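**Final report, Consumer Habits seminar, 10/3/26**
Phong Đào and Đạt Lò

# Why People Keep Instruction Manuals

Our original topic was "trust in household purchasing," which our instructor described as four topics in a coat. We narrowed it to the drawer. Most homes we know have one, usually in the kitchen, and it holds takeout menus, dead batteries, and the manuals for every appliance the household has owned since it became a household. We wanted to know why the manuals stay.

## What we did

We interviewed 12 adults in Clutport, all of them relatives, neighbors, or people who owed Đạt a favor. This isn't a random sample. We asked each person to open the drawer (or box, or in one case the piano bench) and talk us through what was in it. Interviews were supposed to take ten minutes. The shortest took 26, on account of a bread machine and the divorce it reminded her of.

We began in April and should have finished in April.

## What we found

People don't read manuals. We expected this. What surprised us was how firmly they defended owning them. One man had kept the booklet for a Durrani rice cooker through two moves, though the rice cooker itself didn't survive the first. When we pointed this out he said, "Well, I might get another one," and put it back under the phone book, which he was also keeping.

Only three people could remember looking something up on paper in the past year. Two of them wanted to change a clock. The third wanted to find out whether her Cidari dishwasher was supposed to make that noise, and the manual had a page on noises that did not include that noise. She kept it anyway.
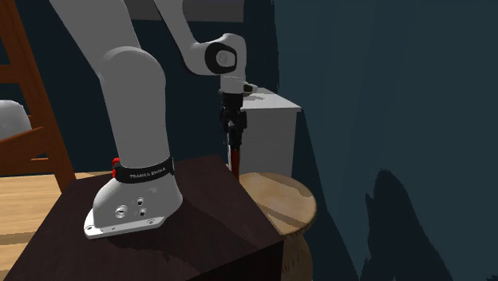 Nearly everyone else searched online or asked a younger family member, who then searched online while sighing. Several people printed what they found and put the printout in the drawer with the manual, so the drawer is growing.

Warranty cards were a separate category. They were kept with great care and almost never mailed. Phong's aunt has a Groraneck vacuum card filled out completely in blue ink, with a stamp on it. The vacuum is older than Phong.

## Why they stay

Our best guess is that a manual works like a receipt for having been responsible. Throwing it out feels like daring the machine to break. One neighbor told us she recycled a toaster booklet and the toaster quit that same week, and she has not recycled a booklet since. We did not try to talk her out of it.

There is also the matter of the drawer being full. To remove one thing you have to look at all the others, and our subjects had jobs.

## Problems with the study

Everyone we talked to knew us, and some may have exaggerated to be helpful. We forgot to ask renters about manuals that came with the apartment, which would have been interesting. Our recording of the piano bench interview is mostly piano.

We divided the work evenly, according to Đạt. Phong did the transcripts.

If we did this again we would visit the same homes after a few years and see whether any drawer had gotten lighter. Neither of us would bet on it. Đạt has since cleaned out his own and found the manual for a phone he lost in middle school. It's back in the drawer.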